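Ludwood Shared Workshop - Member Forum
Builds in Progress > Hand-held gripper, fingertip pads

s_bustos
Posted Mar 13, 2022

Members are advised that the second hand-held gripper is now assembled and available for review. The drawings follow the revision agreed in December. Brass inserts are fitted, the jaws open to their full width, and the camera mount has been left as it was. I would appreciate comments on the pads before any further parts are ordered.
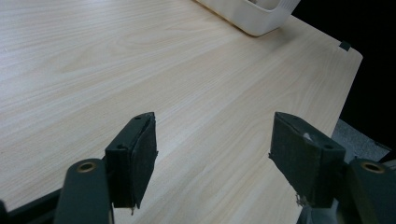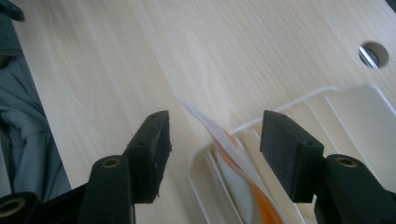
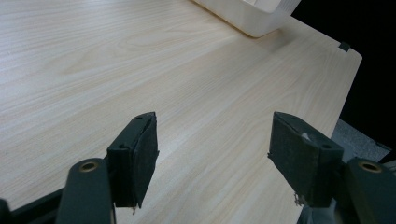
Views from the gripper camera at the bench, jaws open in all three.

The first and third show the fuzzy facing. Please note the threads at the lower end of the right pad. My proposal is to trim them and continue with the same material.

c_painemal
Thank you for the report. I do not support trimming. Threads have already worked free at the bottom of the right finger, and there is a fiber hanging from the left one as well. Cutting them back would improve the appearance and leave the cause in place. The pad should be removed, the face cleaned, and a new piece bonded with the lower edge folded under.

s_bustos
Folding the edge under adds thickness at the tip. The jaws would then meet at the bottom first, and thin items would be held at one point only. I would ask that this be considered before we commit to it.

b.navarrete
I agree with Santino on the thickness and with Catalina on the fraying. A possible compromise is to seal the cut edge with a thin line of adhesive and allow it to cure overnight before fitting. I sealed the edges of a drawer liner in this manner and they have held.

Regarding the second picture, the lower edge of the left fingertip is a little ragged there too. Has anyone looked at whether the shape of the finger is the problem? A sharp lower corner would wear any facing that was put on it.

pcisternas
The corner radius was discussed under the Quezada drawings thread, page 4 onward. The conclusion at that time was to leave it square so that the tip could reach under flat items. Paper or card standing in a wire rack, as in the second view, is the type of task that was intended. I would oppose rounding the corner for that reason.

b.navarrete
I have read that thread again. The square corner was requested for the front edge. The lower edge was not mentioned, and I see no objection to a small chamfer there.

pcisternas
That is correct, and I withdraw the objection as far as the lower edge is concerned.

t_painemal
A separate matter: the printed fingers should be checked for play at the brass inserts before the pads are changed. On the first build one insert had turned slightly in its hole, and the pad was blamed for two evenings. The check requires a hex key and very little time.

Also, would the members using Nukitz adhesive please return it to the cabinet - the tube was left on the lathe bench again.

s_bustos
The inserts were checked at assembly and will be checked again. I will print a pair of fingers with the chamfer on the lower edge only and seal the facing as Benjamín describes. The 360 grit paper is suitable for the printed faces, and a sheet of it would be welcome if anyone has one to spare.

c_painemal
I remain of the view that the folded edge is the better repair. I have no objection to the sealed edge being tried first, provided the old pads are kept. There is 360 grit in drawer 42.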